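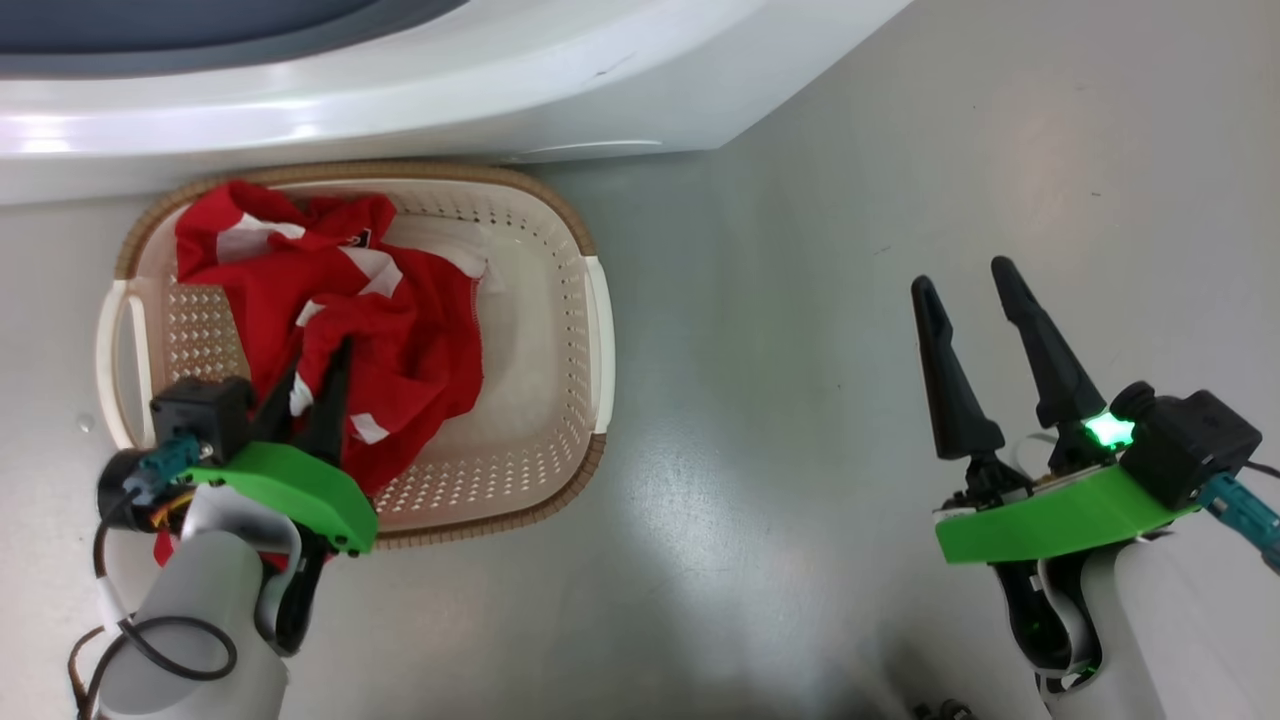
A norma da Goltent para tarefas domésticas tinha 45 páginas, e Jummai Nwosu sabia de cor a regra 4: antes de fechar uma porta, o robô para e espera que uma pessoa confirme o tambor.

Ladi Shehu achava a regra lenta.

– São cerca de 1000 ciclos até dezembro – disse ele. – Se pararmos em todos, não acabamos.

– Então não acabamos.

Ela escreveu na folha: roupa vermelha, um cesto, porta aberta. Ladi leu por cima do ombro dela e pediu que acrescentasse a ponta de tecido caída sobre a borda. A regra 3 mandava registrar tudo o que passasse do cesto. Jummai acrescentou. 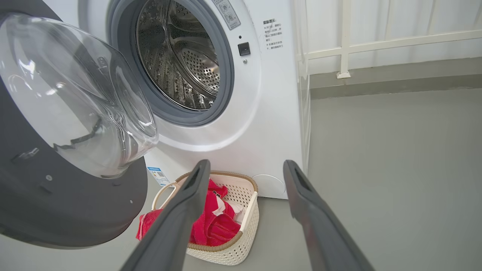

A confirmação

No ciclo 545, o robô parou diante da máquina e esperou. Ladi estava ao telefone com a Mondier, a discutir prazos. Jummai ajoelhou-se, meteu o braço no tambor até ao ombro e tirou uma meia de criança.

Pôs a meia em cima da folha e assinou ao lado. Ladi desligou.

– De quem é?

– Não sei. A norma não pergunta.

Ele pegou na caneta e assinou também, na linha da segunda testemunha, que até então deixava sempre em branco. Depois Jummai carregou no botão e o robô fechou a porta.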